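Borngate Community Boards > Home and Garden > Bread, Jam and Pickles

Topic: Sourdough starter in a cold kitchen, September onwards

crumpet_hands wrote:

Hello all! I am so pleased I found this board. I've had my starter going since the spring and it was an absolute beast all summer, up over the rim of the jar by lunchtime and sulking if I was late with its tea. Then the weather turned last week and now it just sits there. A few bubbles round the edge, smells nice enough (a bit like yoghurt), but it takes the whole day to do what it used to do in a morning.

We live in an old end terrace with a stone floor and the kitchen faces north. I don't put the heating on until I really can't feel my toes. So what do you all do? Do I feed it more? Less? Buy one of those heated mats? I'd love to keep baking through the winter, I've only just got the hang of shaping and I don't want to lose it.

I keep the jar out on a plain wooden top with hardly anything else near it, so it can't be picking up draughts from the door.

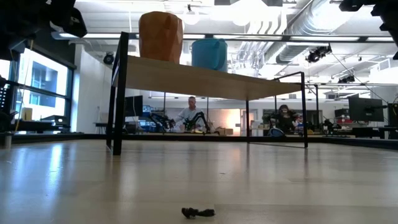
Wooden table with an orange vessel and a teal bin

I should say I'm a new member, I came to my first meeting on Sunday and had a brilliant time, even if my loaf came out looking like a bowler hat.

----

mrs_oatcake wrote:

Welcome! And please don't worry, it's alive. Yeast slows right down when the kitchen cools off and then it wakes up again. Mine has had several winters of being ignored and it comes back every time.

What I do is use warmer water in the feed. Warm like a baby's bath, no hotter, and the jar goes in the oven with only the light on and the door shut. Put a note on the oven door!!! I have preheated the oven with the starter in it. Twice. The second time it had a lovely crust.

----

DTripathi wrote:

I'd go a different way. Leave the temperature alone and change the feed. If it's slow, give it less fresh flour compared with what's already in the jar, so there's more old starter to do the work. In summer I keep back a spoonful and feed it lots. In winter I keep back half the jar. It's free and you don't have to remember what's in the oven.

Also, what flour are you on? A bit of wholemeal rye in the feed perks mine up no end.

Devendra

----

crumpet_hands wrote:

Oh that's clever, it never crossed my mind that the amount I keep back could change with the weather. I'm on plain strong white from the supermarket. Is rye hard to get hold of? And does the whole loaf then taste of rye?

----

mrs_oatcake wrote:

Sandhu on the corner has rye in the big paper sacks, and they'll weigh you out a small bag if you ask. You won't taste it from a spoonful in the starter. You'll see it though, little brown flecks, I think they're pretty.

I have to disagree with Devendra on leaving the temperature alone. You can have the liveliest starter in Borngate and if the dough itself is cold you'll still be up at midnight waiting for it. Somebody has to warm something!

----

DTripathi wrote:

Or start the dough earlier. I mix mine after supper, leave it on the side all night, and shape it when I come down in the morning. In July that would be soup. In a cold kitchen it's just right, and I'd say the flavour is the best of the whole year. I really look forward to it. Winter bread is the good bread!

I've put my whole cold weather method below as people keep asking me for it at the table and I never remember it in the right order.
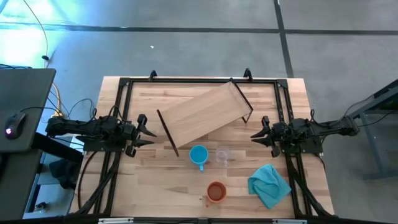
Posted by Devendra Tripathi, Bread, Jam and Pickles

The night before: 1000 g strong white flour, 20 g salt, 300 g lively starter, and enough water to make it soft but not sloppy. I go by feel and it depends on the flour. Mix everything except the salt, leave it while you wash up, then work the salt in with wet hands. Fold it over itself a few times before bed, whenever you're passing. Cover it with a plate.

In the morning: it should be puffy with a wobble to it. If it isn't, go and have breakfast and look again. Cut it in two, round up both pieces, let them rest for 20 minutes, then shape them properly and put them in floured baskets. Bake when a floury finger leaves a dent that fills in slowly.

I use a heavy lidded pot, as hot as the oven will go, lid off for the last stretch until it's a good deal darker than you think it ought to be. Be brave with the colour!

----

pip_and_flour wrote:

That is a LOT of starter, Devendra. Doesn't it come out sour? I've always used far less than that and left it longer.

----

DTripathi wrote:

It doesn't for me. I find it's a long wait with a small amount of starter that makes mine sour. But my starter is a mild old thing, so if yours has more of a bite you could halve it and get up later. Try both and tell us, I'd love to know.

----

pip_and_flour wrote:

I will! Though I warn you I like it sour. My other half says my bread makes his ears move.

crumpet_hands, about the heated mat, I bought the Sekunen one last winter and I've rather gone off the idea. It did warm the jar, but only at the bottom, so I had a hot layer and a cold layer and had to keep stirring. A tea towel round the jar and a spot on top of the fridge did just as well for me.

----

mrs_oatcake wrote:

Top of the fridge is a grand spot if yours gives off any warmth. My new one doesn't, it's cold as a church up there.

----

gosura_lane_gill wrote:

Can I put in a word for height generally? I'm over on Gosura Lane with the same stone floors and I went round my kitchen with a thermometer like a mad scientist. It was a good bit warmer up by the ceiling than down at the worktop. I was amazed how much it mattered.

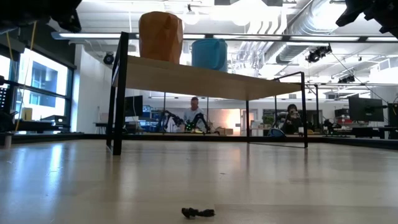

My dough used to live down on the worktop and I blamed everything else for it, the flour, the water, the moon. Once I moved it up, the rise was hours quicker with no other change at all. You don't need anything grand for it, a light wooden board on thin black metal legs standing over the table, like the raised shelf there, would hold a bowl and a jar up out of the cold air and leave you the tabletop free for shaping. Mine is an old plant stand with a chopping board on it and I'm very fond of it. Just make sure it doesn't rock, dough is heavier than it looks!

----

pip_and_flour wrote:

Gill, this is genius. I've got a wine rack doing nothing. Would a flat board on top of that be steady enough?

----

gosura_lane_gill wrote:

Should be if you wedge it. Try it with a bowl of water first, in case.

----

DTripathi wrote:

I'm still not moving mine. It's had the same corner for years and it knows where it is.

----

mrs_oatcake wrote:

Stubborn man. Come round for a slice of mine and we'll compare.

----

crumpet_hands wrote:

You are all wonderful, thank you! So I've done a bit of everything. I've been to Sandhu for a little bag of rye, I kept back half the jar as Devendra said, and the jar is up on top of the kitchen cupboard with a tea towel round it. Fed it at breakfast. It was doming by mid-afternoon and I did a little dance, all on my own, with the radio on.

I know that's three changes at once so I'll never know which one did it, sorry to the scientists among you. Mixing up a half batch of the overnight dough after supper tonight. Do I really leave it out with just a plate on top? No cling film?

----

DTripathi wrote:

Just a plate. Make sure the bowl's big enough or it'll lift the plate and have a look round.

----

pip_and_flour wrote:

Half batch in and out of the oven here, with half the starter again. Very tall, very dark, and sour enough to make his ears move. Going back in for the full amount next time so I can report fairly. Does anyone bake theirs on a tray without the pot? Mine's got a chip in the lid and I'm getting nervous about it.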